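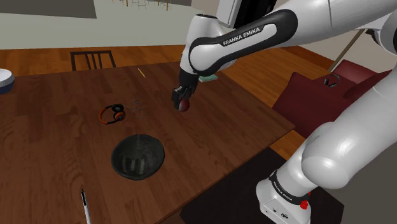
Fig. 1. The simulated Franka arm with the red fruit-like object at its fingertips and the dark bowl on the table.

Getting the planner to stop dithering

My half of the project was the grasp and place planner, and Conall Brophy did the perception side, so if you want to know how the objects get their labels you'll have to read his report (it's longer than mine, sorry). We called the whole thing Lirby after far too long arguing over names.

The task sounds easy: pick up the fruit and put it in the bowl, with a load of other stuff left lying on the table. I started in September with a plain sampling planner and it was awful! It would find a path, throw it away on the next tick, find a slightly different one and swing the wrist back again. I ran 200 trials with the objects shuffled each time and only 69 ended with the fruit in the bowl.

Kacper Pawłowska, our supervisor, had a look at my logs and asked why I was replanning at every step when nothing on the table was moving. Fair question. I now keep the old path unless the new one is shorter by a set margin, and I check the old one for collisions first. That was 16 lines of Python and it helped more than the fortnight I'd spent on tuning.

Headphones are still my least favourite object. Conall's code puts one box round the whole pair, gap in the middle and all, so the planner steers miles around empty air. Thin tangled things are the other way round – they mostly get missed, and then the fingers go straight through where they are. We tried fitting several small boxes per object, which was nicer for the headphones but made each plan 9 times slower, so it's switched off by default (the flag is in the config file if you fancy a go).

I also moved the release point up a bit, as the gripper kept clipping the rim of the bowl on the way down. The drop height is still a fixed number I picked by hand. Next I'd like to work it out from the bowl's own mesh.

Code handed in 1 October 2021.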